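Gresholm Storage Systems
Section 5. Inspecting and Lining Metal Bins 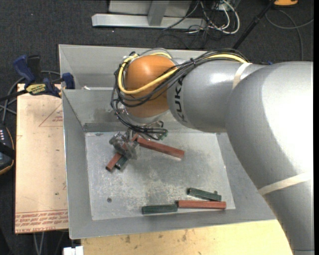
This section applies to all open metal bins supplied under the Gresholm and Laing ranges. Bins must be inspected before first use and every 2 months after that. The inspection covers the rim, the corner seams, the inner walls and the floor. A scuffed floor, such as the one in the gray bin at the head of this section, is normal wear and does not prevent a liner from being fitted. Dents, open seams and sharp edges must be reported to the site supervisor.

Before you begin, put on cut-resistant gloves and have the bin record card at hand.

1. Remove all contents and sweep out loose debris.
2. Wipe the floor and walls with a cloth dampened with mild detergent. Allow the bin to dry fully.
3. Run a gloved hand along the rim and each corner seam. If a seam has opened, attach a red tag and stop.
4. Measure the inside length and width. Select the matching Pimetti liner from Table 5-2.
5. Lay the liner flat with the ribbed side down. Press from the center toward the walls.
6. Fit the 2 corner clips on each short side.
7. Enter the liner number on the record card and sign it.

Note: Liners stored in a cold room should be brought to room temperature before fitting. A stiff liner may lift at the corners.

CAUTION: Do not stack lined bins while they are loaded. The load in a single lined bin must not exceed 145 kg.

CAUTION: Do not use solvent cleaners on the liner or clips.

Completed record cards are to be sent to Ornella Cocco, Equipment Records, Darkholm site. Replacement clips are listed in the parts section of this manual.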